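Chapter 8
Comparing Grippers on One Arm

What you will learn in this chapter
How to set up a fair comparison between two or more grippers.
How to choose test objects that show real differences.
How to write a trial sheet which another person can follow.
How to read the results without asking too much from them.

8.1 Why the comparison is difficult

In Chapter 7 we selected an arm, and we looked at reach, payload and repeatability. These are properties that can be measured with the arm alone. A gripper is a different case. It has almost no performance of its own, because what we call "a good grasp" comes from four things together: the fingers, the object, the arm that brings the fingers to the object, and the program that decides where the fingers should go. If you change one of them, the number at the bottom of your sheet will change also.

Students often begin with the catalog. They put two data sheets next to each other and compare maximum force, stroke and weight. I do not say that this is useless. A gripper with a stroke smaller than your object can be removed from the list in one minute. But after this first selection the data sheets help very little. Two makers may measure force at different points of the finger, and one of them may give the value for a short peak while the other gives the value that can be held for an hour.

The comparison must then be done on the bench, with your own arm and your own objects. The rest of this chapter explains how to do it in a way that you can defend later, when somebody in your company asks why the more expensive gripper was bought, or why it was not.

8.2 The running example

Through the chapter we will follow one comparison. Three grippers were tried on the same arm: a parallel gripper with two fingers (the Tametti), a three-fingered gripper (the Trusov), and a suction tool with one cup (the Fang). The trials were controlled by a small program named Arkik, which moves the arm, opens and closes the tool, and writes one line in a file for each trial. You do not need Arkik to follow the chapter. Any program that can repeat a motion and write a line of text will be enough.

The task was simple to describe. An object lies on a table. The arm comes from above, the tool takes the object, lifts it, holds it, and puts it down in a second place. There were 21 objects, all of them things which can be bought in a normal supermarket. In total 1119 trials were recorded, and the full table is given in the appendix. The work began in May and took longer than planned, mostly for reasons described in section 8.4.

8.3 Choosing the objects

A common mistake is to choose objects that the tool can already pick. A wooden cube is pleasant to work with, and every gripper in our example would lift it almost every time. From such an object you learn nothing about the difference between tools. In the same way, an object which no tool can lift is a waste of your morning. The useful objects are in the middle – those that are sometimes lifted and sometimes lost.

Soft objects are very often in this middle group. A sponge, a bag of rice, a pack of paper tissues or a roll of toilet paper will change shape when the fingers close. With two flat fingers the contact is along two lines or two small areas, and the object may turn between them. With three fingers the load is shared, but the fingers need more free space around the object before they can close.

Wrapping is a second difficulty, and it is easy to forget. Thin plastic film can slide over the thing that it covers. The fingers hold the film well, the film moves, and the object inside goes down slowly or turns to one side. A suction cup has another problem with the same film, because wrinkles let the air come in. For this reason you should write in your list if an object is wrapped or not, and you should never remove the wrapping in the middle of a series.

The position of the object is a third point. A roll standing on its end and a roll lying on its side are, for the gripper, two different objects. Give them two different names in your list.

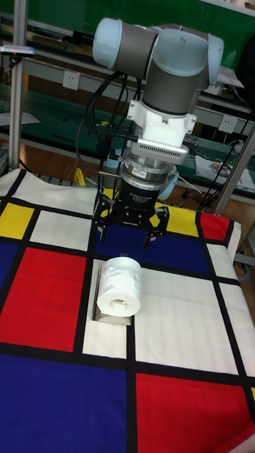

Should every gripper be tested with the same closing force?
It is better to test each gripper at the force you would use in real work, and to write this force on the trial sheet. The same force on two fingers and on three fingers does not give the same pressure on the object, so equal numbers would only look fair.

8.4 Keeping the rest of the setup constant

When you change the tool, you would like that only the tool changes. In practice several other things move with it, and each must be checked before the first trial of a new series.

Tool length. Each gripper has its own distance from the flange of the arm to the tip of the fingers. If this distance is wrong in the controller by even a few millimeters, the fingers will close too high on the object and the gripper will receive the blame. Measure the length again every time that the tool is mounted, also when you mounted the same tool yesterday.

Tool weight. The controller uses the weight and the center of mass to calculate the torque in the joints. When these values are old, the arm may hang slightly lower than it should, or stop with a collision message when nothing was touched. In our example the first 53 trials with the Trusov had to be repeated for this reason. The values of the Tametti were still in the controller, and we noticed it only when we compared the heights written in the file.

Cables. A gripper with a cable or an air hose pulls on the wrist a little, and the pull depends on the pose of the arm. Move the arm by hand through all the poses of the task before you start the program. The cable should never become tight, and it should never go between the fingers and the table.

Table surface. The surface under the object has its own influence. On cloth, an object that is pushed by one finger will slide less than on smooth plastic, and the cloth may come up together with the object. If you use a camera to find the object, the color and pattern of the surface also change what the camera finds. A patterned surface is a harder test and can be a good choice, but then it must be the same pattern for all tools, in the same position.

Light. If your laboratory has windows, trials at nine in the morning and trials at four in the afternoon are not made under the same light. You can close the blinds, or you can mix the tools during the day so that each of them gets its part of the good and the bad hours. The second solution costs time, as the tool must be changed more often – with a quick coupling it is acceptable, with screws it is tiring.

8.5 The trial sheet

Before any trial, write down what will be counted as success. This sounds obvious, but many discussions later come from this one line. In our example a trial was a success when the object was lifted, held for 8 seconds, and placed without falling over. A trial in which the object was lifted and then lost had its own mark, different from a trial in which the fingers closed on air.

The sheet used in the example had the following columns:

Trial number
Tool
Object name and position
Wrapped or not wrapped
Closing force or vacuum level
Result (held, lost, missed, stopped)
Note

The last column is the one that students leave empty. Please do not leave it empty. A note like "film moved, object turned left" takes five seconds to write, and it is often the only thing that explains a strange group of results when you sit with the table on Monday and the arm is already used for other work.

The mark "stopped" is for trials in which the controller stopped the motion by itself. These should not be counted against the gripper until you know the cause. Keep them in the file, however. A tool that makes the arm stop often is a tool with a problem, even if the fingers are excellent.

8.6 A first look at the results

It is tempting to calculate one percentage for each gripper and to put the three numbers in order. We will do this in section 8.7, but first look at the objects one by one. In the example the order of the three tools was not the same for all objects. The Fang was the best tool for flat boxes and the worst for anything with a loose film. The Tametti was good with narrow things and weak with large soft ones. The Trusov lost few objects after lifting them, but it missed more often when there was little free space around the object.

An average over all objects hides this, and it also depends on the list. If we had taken more flat boxes, the Fang would have won.

Exercises

1. Choose ten objects from your kitchen or office. For each one, write if you expect it to be easy, middle or impossible for a parallel gripper, and give your reason in one sentence.

2. Write a definition of success for a task in which a bottle must be taken from a crate. Give it to a classmate and ask which cases are not clear.

3. A gripper was mounted and its tool length was entered 4 mm too short. Make a side drawing of the fingers and the object, and show where the contact will be.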